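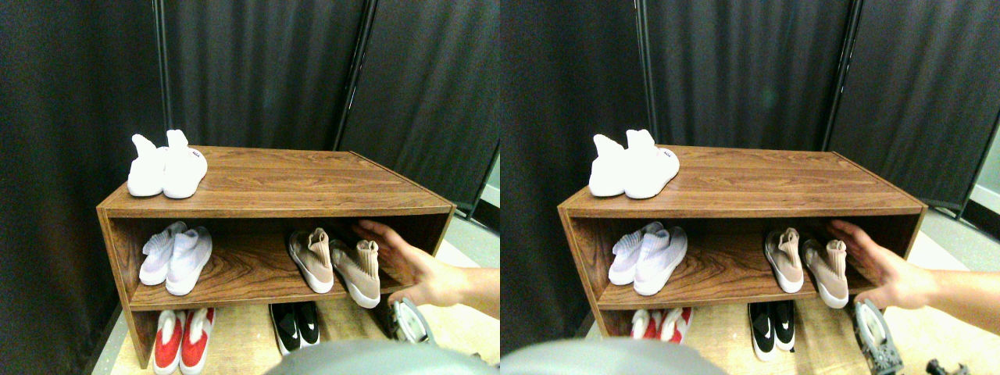 Fourteen Pairs and a Long Walk Home: Talking Shoes with Trudy McKinnon

I meant to stay for coffee and I stayed until the streetlights came on. That's what happens when you ask Trudy McKinnon about walking.

Trudy is 80 and she has walked nearly every day since she quit driving. Last May she finished the Mokgethi Trail, all 597 miles of it, in stages, with a pack she sewed herself (she's on her second one now, the first got chewed by a goat). I'd read her little newsletter for years, so I was a bit starstruck, and I spilled sugar all over her table before I'd asked a thing.

"Oh, leave it," she said. "The ants have to walk too."

I asked how she got started. She told me she grew up outside Lurkov, where the school bus came when it felt like it. "We walked in whatever we had. I had my brother's boots with newspaper in the toes. I thought everybody's shoes crackled!"

These days she owns 14 pairs and wears maybe four of them. The rest she keeps for sentimental reasons, or for when her sister visits – they wear the same size and have argued about it since grade school. I asked which pair she'd save in a fire and she didn't even stop to think. "The ugly brown ones. They've been resoled twice and they know where I live."

Her advice for new walkers is pretty simple. Buy shoes in the afternoon, when your feet are bigger. Take your own socks to the store. Don't start a long trip in anything you bought that week. She did just that on her first try at the Mokgethi and had to come home after 2 days with blisters "like bubble wrap." Her husband picked her up at the Wakent trailhead and had the good sense not to say a word until they'd had pie.

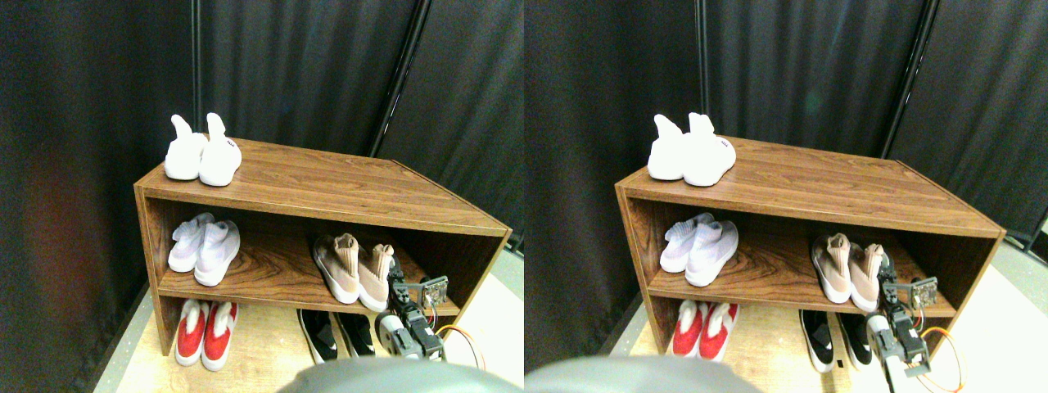

AT HOME

We got onto the subject of hallways, and Trudy has opinions. Shoes go by the door, low down, where you can grab them without hunting. "If I have to dig for them, I'll sit back down and read the paper," she said. She's not fussy about looks. She just wants air around them, and she pulls the insoles out after a rainy walk and stuffs the toes with newspaper – same as in Lurkov, come to think of it.

Next up is the river path at Grarnano, which she wants to do in the fall with her sister. I asked if they'd be sharing shoes.

"We will not," said Trudy, and went to put the kettle on again.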